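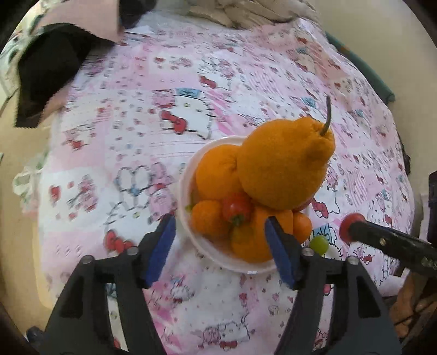 A bowl of fruit on a patchwork-style sheet.

Questions I get about our reheating furnaces

I'm Raymonde Morin and I look after furnace inquiries at Zallmont. The same questions land in my inbox most weeks, so I've put my answers on one page. Write to me if yours is missing!

Can you work on a furnace you didn't build?
Yes, and we do it a lot. Send me the original drawings if you still have them (even a bad scan helps) and we'll take it from there. I'll also ask what fuel you burn and what size billets you charge.

What's the difference between the Detura and the Tukdale?
The Detura is our walking beam furnace, and the Tukdale is the smaller pusher type. If you roll a lot of different grades in short runs, I'd look at the Detura first — it's much easier to empty between orders. The Tukdale suits a mill that runs one or two sections all month and hasn't got much floor to spare.

How long will my mill be down?
A burner swap on a 4-zone furnace usually fits into a planned stop. A full reline takes longer, and I won't guess until our crew has been inside and looked at the hearth. Omerović, our refractory partner, does that visit with us.

Do you keep spares?
We stock 42 burner parts at the main warehouse, plus skid riders for both models. Orders in by 2 p.m. on Friday go out the same day. Anything cast to order is slower, so please don't wait until the last one cracks!

Can my operators get training?
Sure, it's included with every new furnace. For older ones we run a class each March, and you're welcome to send the night shift too.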